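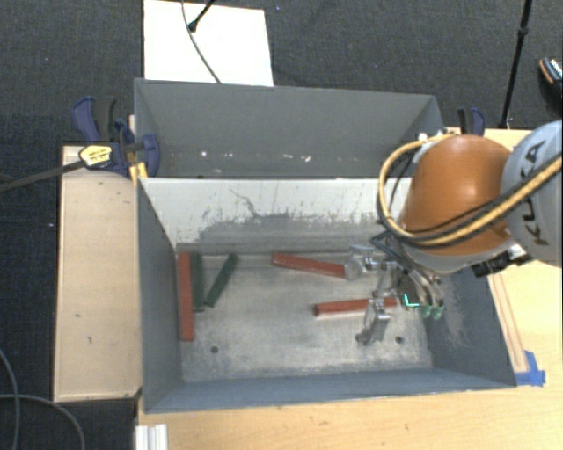
Retoucher un bac en tôle peinte

Une peinture usée sur un bac métallique se reprend par zones, sans décapage complet, tant que l'acier n'est pas piqué.

Dégraisser à l'eau chaude additionnée de cristaux de soude, 30 g par litre. Rincer, sécher au chiffon, laisser à l'air 2 heures.

Poncer les bords de l'ancienne peinture au grain 120, puis 240, jusqu'à ne plus sentir de marche sous l'ongle. Dépoussiérer à l'alcool ménager.

Appliquer un primaire antirouille en couche mince – un primaire épais s'écaille au premier choc. Recouvrir après 16 heures, en deux passes croisées de laque glycéro. Ne pas charger les angles : la laque y coule et reste molle.

Sur un fond qui reçoit des pièces lourdes, la peinture ne tient pas. Mieux vaut le laisser nu et passer un film de cire microcristalline, à renouveler en février et en septembre.

Les trous d'évacuation se débouchent avant peinture, avec un foret tourné à la main.

Remise en service complète : 84 heures après la dernière passe.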